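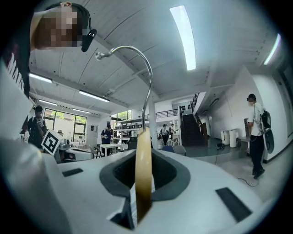

## Kleiderbügel aus Holz pflegen und reparieren

Holzbügel halten Jahrzehnte, wenn man sie ab und zu durchsieht. Am besten beim Wechsel der Garderobe im Mai, dann ist der Schrank ohnehin halb leer.

**Reinigen.** Lackierte Bügel mit einem feuchten Tuch abwischen, bei Flecken einen Tropfen Spülmittel dazu. Sofort trocken reiben und erst nach 2 Stunden wieder behängen. Unbehandeltes Holz nur abbürsten.

**Raue Stellen.** Splitter ziehen Fäden aus Strickwaren. Mit 240er Schleifpapier in Faserrichtung glätten, Staub abnehmen, dünn mit Klarlack oder Hartwachsöl überstreichen. Öl nach 10 Minuten abwischen und über Nacht aushärten lassen.

**Lockerer Haken.** Bei geschraubten Haken:

1. Haken herausdrehen.
2. Ein Stück Zahnstocher mit Holzleim ins Loch stecken, bündig abschneiden.
3. Haken wieder eindrehen, Leim einen Tag trocknen lassen.

Durchgesteckte, vernietete Haken lassen sich so nicht festsetzen. Solche Bügel nehme ich nur noch für Blusen.

**Flugrost am Haken.** Feine Stahlwolle (000) genügt. Danach mit einem trockenen Lappen nachreiben, sonst färbt der Abrieb auf Kragen ab.

**Rutschende Träger.** Ein Gummiband um jedes Ende wickeln, bei heller Kleidung ein helles.

**Abstand.** Für Mäntel bis zu 12 cm Stange pro Stück einplanen, Hemden brauchen deutlich weniger.

Sidra Abbasi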